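Hamance Wrist-View Hand Comparison, v2

This data card covers the right-hand recordings from the Hamance bench. We wanted to know whether a five-digit hand earns its keep against the plain parallel gripper we already had, and whether the wrist camera could see enough of either one to be useful. Valquíria Leite ran the sessions and wrote most of these notes. The complaints are shared.

What's in it

Two end effectors, same arm, same controller settings, 19 sessions. The hand folders are called holst and the gripper folders are called arnbridge, after the meeting rooms where each was unpacked. We have regretted this naming scheme ever since.

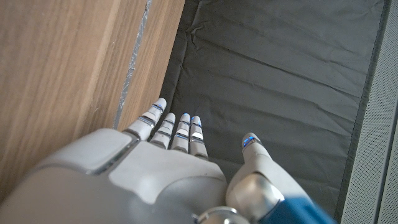 Wrist view, right hand, fingers extended over the gray mat.

Each session holds color video, joint positions and a text log. The logs are in whatever style the operator felt like that day. "Fine" means fine. "Fine I guess" means check the joint positions.

Known problems

The back of the hand takes up a great deal of the wrist view. The parallel gripper is politer and stays near the bottom. If your model only cares about fingertips, crop first and save yourself some training time.

The fingertip lights are blue and they stay on. A detector trained on the holst folders got very good at finding blue lights and no better at finding fingers. 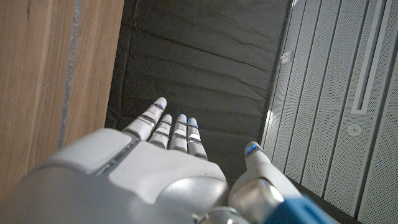

We tried masking the lights in software, which helped a little, and lowering the exposure, which mostly lost us the creases in the cloth. Both versions are included for anyone who wants to pick a side.

Sessions 2 and 11 have a clock offset between video and joint data. Nirivance, our alignment script, fixes session 11. Session 2 remains a matter of faith – leave it out of anything with a deadline.

Splits

Split by session, never by clip. Neighboring clips look nearly identical and your scores will be wonderful for the wrong reason.

Changes since v1

Left-hand folder removed. It contained right-hand data.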